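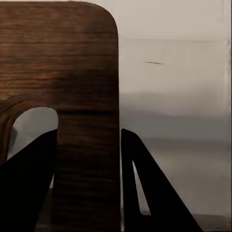 Image credit: Severyn Kostiuk

02/06/2018

My brother-in-law called me last week to ask which supplier he should use for the new phones and laptops at his office, and I talked for so long that he put me on speaker and went on making his dinner. So I thought I'd write it all down, and then he can read it at his own pace (hi, Lorcan!) and maybe it will be of use to somebody else who buys computers for a small company and wonders why the same box costs three different amounts.

I spent 9 years on the reseller side, in a little shop in Olimthorpe with a bell on the door and a back room full of monitors. We sold to dentists, a couple of schools, one very particular firm of surveyors. We never bought straight from the people who made the equipment. You couldn't, at our size. We bought from a distributor, and for most of those years that meant Berge, with a second account at Fara for the things Berge didn't carry.

I loved Berge. I know that's an odd thing to say about a company with a warehouse and a credit department, but we had the same account rep for years and she knew our customers nearly as well as we did. If I phoned at ten to five and said the surveyors had lost a docking station, she would find me one. Sometimes it was a return with a dented carton, and she'd tell me so and knock a bit off.

Then Fliseo, whose laptops were the biggest part of what we sold, moved all of its business over to Fara. I found out from an email with a cheerful banner across the top. It said there would be "no change to your day-to-day experience," and I remember reading that line out loud to the whole shop, all 4 of us.

Well, there was a change! Our credit limit at Berge had been built up over years of paying on time, and Fara started us off as if we'd opened that morning. I had an order in for one of the schools, and it went over the new limit halfway down the page. I had to split it in two and pay for the first half before they would release the second, and meanwhile the school was asking me (very politely, bless them) where their laptops were.

Prices moved too, though less than I'd feared. The model we sold most had been $898 to us at Berge, and it stayed at $898 at Fara for the first stretch. What disappeared was the special pricing. If you had a bigger deal going, you could register it with the distributor and get a better number, and every deal we had registered had to be entered all over again on a new website that logged me out whenever I stopped to find my glasses. One workstation I had quoted to the surveyors with the discount in came back at $1,320 without it, and we honored the quote and ate the difference. I still think that was the right thing to do, but I did not enjoy it. 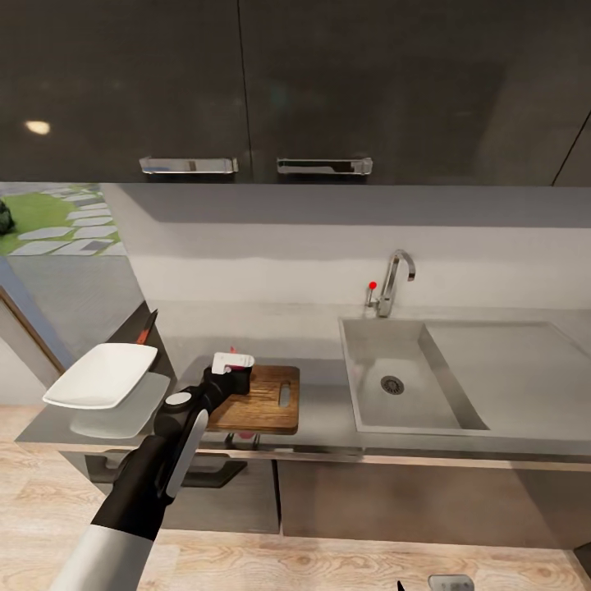
So, Lorcan, when you ask me who to buy from, this is the long way around to my answer. Ask the reseller which distributor they use for the brand you want, and how long they've had the account. They may be surprised that you asked, but most of them will be happy to tell you, and a few will be so pleased that you'll have trouble getting off the phone. (It runs in the trade.) A shop with an old, well-used account can usually get you a replacement quickly and has some room on the price. One that has just been moved across may be every bit as good in a year's time, but I'd order early and leave some slack.

Get your quotes in writing with an end date on them, too. I used to put thirty days on mine, and after the Fliseo business I cut that to fourteen. A couple of customers grumbled, and I can't say I blame them.

I should say in fairness that Fara did get better. By October they had given us a proper rep, a nice young man who was learning as he went, and he raised our limit without my having to ask twice. We kept the Berge account open for cables and printers and the odd monitor right up until I left. I think I placed some of those orders mostly to have a chat.

Lorcan, send me the two quotes when you have them and I'll go through them over the weekend. And ask whether the warranty starts on the day they ship or the day you register it, please, before you sign anything.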